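Falurville Technical College
Materials Handling 1, Unit 4 handout: Deep bins and how they wear

Read this before the July lab. Bring it with you, along with the inspection sheet from Unit 3.

1. Where deep bins are used

A deep bin holds parts that don't need to stay in order: castings, brackets, short lengths of bar. At the Hurel plant the standard bin is rated for 600 pounds, and the heavy series for 1,000. The rating is for an even load. A bin filled on one side only should be treated as overloaded well before it reaches that number.

2. Sloping walls

Straight walls give more volume for the same footprint. Sloping walls give some of it up so that parts slide toward the floor as the bin empties. The steeper the slope, the less the parts hang up in the corners. Paint matters too — fresh paint is slick, and scraped paint tends to catch.

3. Wear, and what to write down

Note wear by location first, then by type. Use these terms:

Scuff: a mark on the paint, with no change in the shape of the wall.
Wear patch: an area with a ragged outline where the surface shows mixed color.
Scratching: fine lines, usually on the floor plate.
Dent: any change in shape, whatever the paint looks like.

Glare is often mistaken for bare metal. Look at bright spots from a second angle before you record them. In the Lukumay exercise last term, nearly 25 entries had to be struck for this reason.

Floor plates are inspected every 3,000 fill cycles at Hurel. Walls are checked at the same time, but a scuff alone does not take a bin out of service. A dent deeper than the wall thickness does.

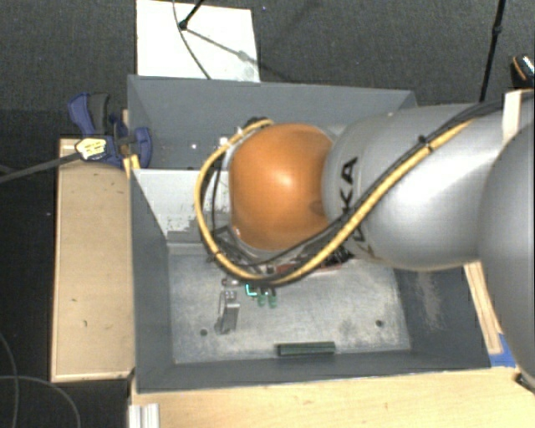 Fig. 4.1. Deep grey bin with sloping sides. Note the scuff on the right wall, the worn patch low on the pale panel at left, and the scratched floor plate.

4. Before the lab

Fill in one line of your sheet for each kind of wear in Fig. 4.1. Leave the depth column blank — depth is measured by hand in the lab.

Reading: Clavier bin manual, sections on wall angle and floor plates.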